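Search threads and posts
3 min read
Posted 2023-09-23 by stubborn_standoff

Stripping a Dell tower for parts, how far do I go?

stubborn_standoff wrote:
Picked up an old Dell desktop from the Oakley surplus sale and I'm taking it down to the bare case. The idea was to save the useful bits and drop the rest at Kirkico before they stop taking electronics in October. Then I looked at the board with the socket open and got sentimental, so now I want opinions. Does the board stay in and become a spare machine, or does everything come out?
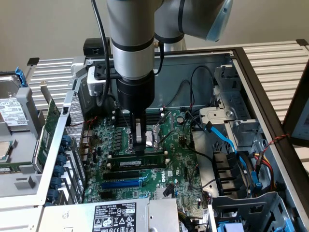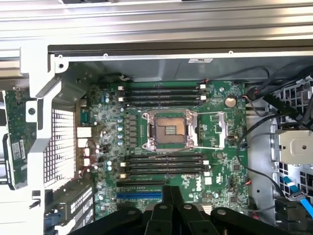

Dell tower on its side: drive cage and power supply in the first one, open socket and empty memory slots in the second.

My wife's position is that we own enough spare machines. My position is that she hasn't seen the ones in the crawl space.

palegreenpcb wrote:
Put something over that socket before you do anything else. The contacts in there bend if you look at them with the wrong expression, and straightening them is a hobby for people with better eyes than mine. If you don't have the plastic cover, put the CPU back and close the frame. It's the best socket cover ever made and you already own it.

drawer_of_screws wrote:
Agree on the cover, disagree on keeping the machine. It's a Dell. Before you plan a second life for that board, find out whether the power supply connectors and the front panel wiring are the ordinary kind. I've had 2 Dells where they weren't, and I learned this after buying a nice new case for each.

stubborn_standoff wrote:
The CPU is in a tray, so it can go home any time. Will do that tonight.

The old case is fine by me. I like the blue latches. Someone at Dell decided that anything you're allowed to touch should be blue, and I respect a company that plans for me.

drawer_of_screws wrote:
The blue latches are how they get you.

mossy_heatsink wrote:
Keep the blue drive carrier with the hard disk! People always toss those and then come on here asking where to find one. I sold 3 on Tarkodura last winter and the postage cost more than the carriers, so I can't claim it was business, but they all went to good homes.

Wipe the disk before it goes anywhere, obviously.

palegreenpcb wrote:
Or drill it.

mossy_heatsink wrote:
Or wipe it, like a person who might want a hard disk someday.

palegreenpcb wrote:
I have never once wanted a used hard disk someday.

kilowatt_hank wrote:
Going the other way from everybody. Pull the board, sell it with the CPU seated, keep the SATA cable, recycle the rest. A board with two banks of memory slots will interest somebody who runs a lot of virtual machines and doesn't pay their own electric bill. The fan shroud is worth keeping only if the matching fan is in it and still spins. And leave the power supply closed. You didn't ask, but there is always one person in these threads who opens the power supply.

drawer_of_screws wrote:
That was me, and it was one time.

stubborn_standoff wrote:
Not opening the power supply. It has a label covered in certification icons and I assume at least one of them means "don't."

What about the memory? Does it matter which slots I refill if I do keep it running?

kilowatt_hank wrote:
It matters. Check the diagram in the service manual, or on the inside of the side panel if yours has one. Start with matched sticks in the slots it tells you to and add more after it boots. Change the coin cell while you're in there. They're cheap, and an old one will have you setting the clock every morning like a farmer.

mossy_heatsink wrote:
Erkitz has a bin of tested memory by the register, if you're local. Bring the part number or the guy will read you the entire bin.

drawer_of_screws wrote:
Final offer from me: scrap it, keep the screws. My drawer is up to 4,000 and I've needed 2.

stubborn_standoff wrote:
OK, decision for now. CPU back in the socket, new coin cell, memory from Erkitz, and if it boots it stays. If it doesn't, hank's plan and a drive over to Kirkico.

palegreenpcb wrote:
It'll boot. Start clearing space in the crawl space.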